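Countertop maker Unditz to close Dusska plant, move work to Forkiren

Unditz is shutting its plant in Dusska and moving the work to Forkiren, the company told staff in a short letter this month. Last shift is set for November. Cutting stops first, then polishing, then the warehouse.

The Dusska site makes slabs and finished tops for kitchens, mostly dark patterns. Opened as a tile shop, switched to counters later. It shipped 3,391 orders last year, down for the third year in a row, according to the letter.

Unditz blames freight and the price of resin. Trucks from Dusska have to go the long way round while the Pyo bridge is under repair, and that work is now expected to run 9 more months. "We can not carry the extra miles any longer," the letter reads.
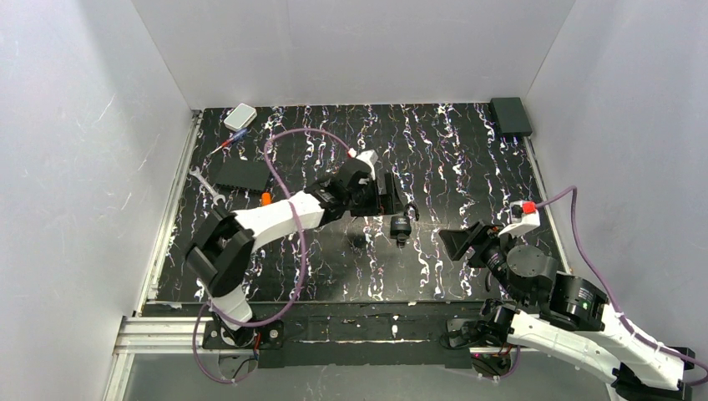 Workers will be offered spots in Forkiren, but it's a drive of roughly 3 hours each way. No moving money so far. The union wants a meeting before anyone signs anything, and has asked for the offer in writting.

Town hall was caught off guard. The plant is one of the bigger water customers in Dusska and the budget for next year was allready drafted with its bills counted in. A revised version goes to the council in the fall.

Open orders will be filled, the company says. Customers with a deposit down don't need to do anything, delivery dates stay the same for now. Warranty claims go through the Forkiren office once Dusska closes. The showroom on the Pyo road stays open, shorter hours, 10 to 4.

No word yet on what happens to the building. Unditz owns it outright and did not answer questions about a sale.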